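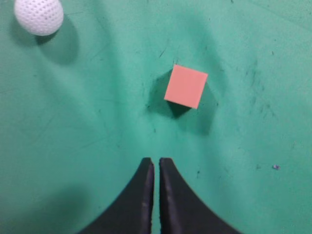 Plalville, 12/06/2020

Handout 2: Wrist-view segmentation and pre-grasp alignment
Instructor: Annatjie Xaba

Threshold in HSV, not RGB. The cloth folds shift value far more than hue, and the pink cube separates on hue alone. The white ball does not; mask it on low saturation. Discard blobs under 30 pixels, which removes most specks.

Fit a minimum-area rectangle to the cube mask. Its angle gives the yaw command. Mask out the fingers first. They are fixed in the wrist view, so one static mask per finger opening is enough.
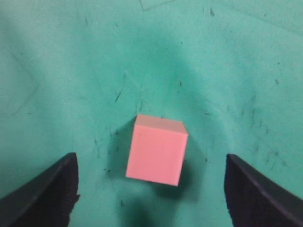
Fig. 2. Fingers open, cube between them and slightly beyond the tips.

At close range the front face enters the mask and biases the centroid. Use the top face only, or freeze yaw before the final approach. Set the Fandska planner timeout to 2000 ms.

Lab code: Anselmo Mamani. Read his notes on shadows before Exercise 3.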